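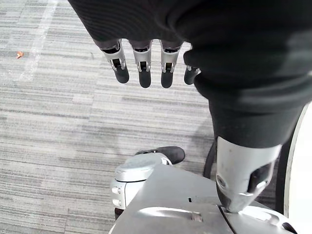
Ilgın Yaman has repaired knitwear in Drusthorpe for 14 years, first at her kitchen table and now in two rooms over a shoe store. Most of what comes in is sweaters, and most of what is wrong with them is in the sleeves. Black is the color she likes least to work on. A black sleeve with fine ribbing running across it and a thick, rounded cuff, like the one in the photo, looks simple on a hanger, but she says dark stitches that small are hard to read even in good light. "I do black in the morning," she said. "After lunch I switch to gray or cream. My eyes are done by then."

She learned at Ekinci, a mill that made school sweaters until it closed. Her job there was to catch mistakes before the pieces were sewn together. "You got a stack, you held each one up to a lamp, you marked the bad spots with thread. They wanted 500 a day from the table. I didn't think of it as a skill. I thought of it as standing up all day."

Elbows wear through first, followed by cuffs. For a worn cuff she usually picks up the stitches above the damage, cuts the old cuff off, and knits a new one downward. Moth holes are slower. She finds that people bring in a sweater with one hole and there are four more under the arm that they missed.

"Put it in a bag and in the freezer before you bring it to me," she said. "I have a sign on the door about this. People read the sign while they're holding the sweater."

Matching yarn takes up more of her week than sewing does. She keeps cones from the mill, and for newer machine-knit pieces she buys a thin wool called Plultodar, which she splits into single strands when it is too heavy. If nothing matches, she takes yarn from an inside seam or the bottom hem. She will not promise an invisible repair. "I say you won't see it across a room. You'll see it, because you'll look for it."

A pair of new cuffs costs $87, and she knows that is more than some of the sweaters cost. She used to apologize for the price. Now she gives it over the phone so people can decide before they make the trip.

The wait is three weeks at the moment and will be longer in November, when people get their winter clothes out. She has thought about hiring someone but has not found a person who wants to do it full time. Her niece helps with the washing and the labels.

Asked what she wears herself, she pointed to the cardigan on her chair. It had a hole in the left elbow. "It's in line," she said.

Last updated: October 23, 2022

14 shares
3 comments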